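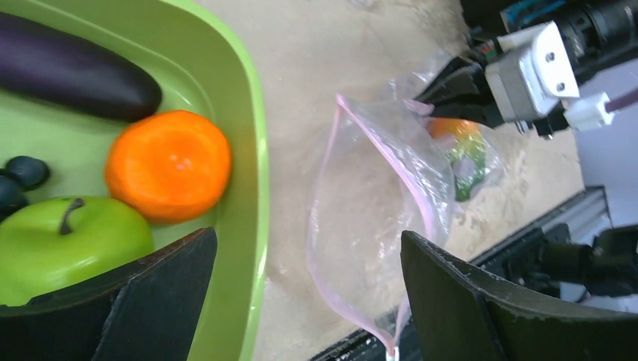
How long do I soak the seed mat before first use?
45 minutes in plain tap water, face down, then drain it on the rack that came in the box.

Section 3. Setting up the Giren countertop planter

Read sections 1 and 2 first if you havent. Power base must be unplugged for all of this.

3.1 Before you start

You need the tank, the lid, the mat, the lamp post, and one packet of feed. Scissors. A towel. Pick a spot within reach of an outlet, out of direct sun, on a counter that doesn't slope. Keep it away from the stove.

3.2 Filling the tank

1. Slide the tank out of the base. Pull straight, don't lift.
2. Rinse once. No soap.
3. Pour in 1000 ml of cool water. Stop at the upper line.
4. Add one packet of feed. Stir with the handle of a spoon until it's gone.
5. Slide the tank back until it clicks.

Note: Softened water is a bad idea, too much salt. Filtered is fine. Tap is fine.

Caution: Wipe up drips on the base before you plug in. All of them, including under the rim.

3.3 Laying the mat

1. Take the drained mat, seed side up (the side with the green stitching).
2. Trim only the long edge if it bunches. Not the short edge, thats where the wick is.
3. Feed the wick through the slot in the lid. It should hang at least halfway down into the tank.
4. Press the corners flat. Lid on.

Note: Older Noledden lids have two slots. Use the one nearer the lamp post, leave the other plugged.

3.4 Lamp

1. Push the post into the socket, flat side to the back.
2. Set lamp height to 330 mm for seeds. Raise it when leaves get close.
3. Plug in the base. Green light means ready.
4. Hold the button until it blinks. Lamp timer starts from that moment, so do this at the time of day you want lights on. 7 a.m. works for most kitchens.

Caution: Lamp head gets warm. Let it cool before moving it.

3.5 First day

Leave the clear cover on for 24 hours. Don't peek. After that, lift it for a few minutes each morning and put it back until you see sprouts.

If the light goes red: tank is low or not clicked in. Push the tank first, then check the water.
If the light is off: outlet, then plug, then the fuse under the base (see 6.2).
If there's white fuzz on the mat: cover off, lamp on, wait a day. Usually root hairs, not mold.

Spare mats and wicks are sold by Stistex, same sizes as before March. Bilyk mats are thicker and will not fit under the lid.

Section revised by Finlay Cruickshank. Next: Section 4, Thinning and topping up.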